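Teaching by demonstration at the Mandville lab: frequently asked questions

Last updated 25 July 2019

What is a demonstration?

One complete run of a task, driven by a person from start to finish, with the arm's movements and the camera views saved together. We collect them in the Virnar simulator first and on the real arm later. Most of our tasks are pick and place: an item starts in one bin and has to end up in another.

Do I need to know how to program?

No. You need to be able to sit at a desk, hold a controller and follow a short task sheet. If you have played any sort of video game you will probably settle in quickly, but plenty of our operators never have.

How long is a session?

Each booking is 30 minutes, followed by a break. You can book two in a row if you like. Please don't book three, as the driving gets sloppy.

What is the difference between hand guiding and remote control?

With hand guiding you take hold of the real arm and move it through the task yourself. With remote control you stay at the desk and the arm follows the controller. Simulator work is all remote control, for the obvious reason that there is no arm to hold. Hand guiding is only offered after the Unberg safety induction.

What will I see on the screen?

You can switch between a close view at the gripper and a wider view of the bins. The small brown item is the one to move in this task.

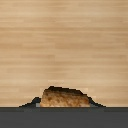
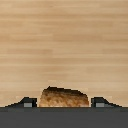
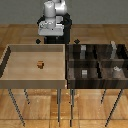
Does it matter if I drive slowly?

Slow is fine. Keep the motion steady and try not to stop halfway through a move while you think, as long pauses are saved along with everything else. Look over the task before you press record and decide on your path then. Speed usually picks up by the second session without any effort.

I made a mistake. Should I start again?

It depends on the mistake. If you missed the grasp and can recover, open the gripper, back off and try again in the same run. Those runs are useful and we keep them. If the item has left the work area, press discard and reset.

How many demonstrations do you need?

The current task has 146 accepted runs from 29 operators. Across all tasks since March we have saved 559. We would like a wider mix of operators before we train on the new bin layout, so newcomers get first pick of the bookings.

Who checks the runs?

Bakari Kaijage replays every run and marks it as accepted, usable with notes, or rejected. A rejected run doesn't count against you. If he leaves a note, it will be in your Mfinanga account under the run number.

Can I use my own controller?

Not at the moment. The button layout and stick sensitivity are set for the ones on the desks, and a different controller changes how the movements are recorded. Left-handed operators can ask for the swapped layout at the front desk.

Is my name stored with the data?

Runs are saved under an operator number. The list matching numbers to names is kept in a separate file, and you can ask to be taken off it at any time.

How do I cancel a booking?

Use the cancel button on your bookings page. If the session is less than a day away, phone the lab as well so we can offer the desk to someone else.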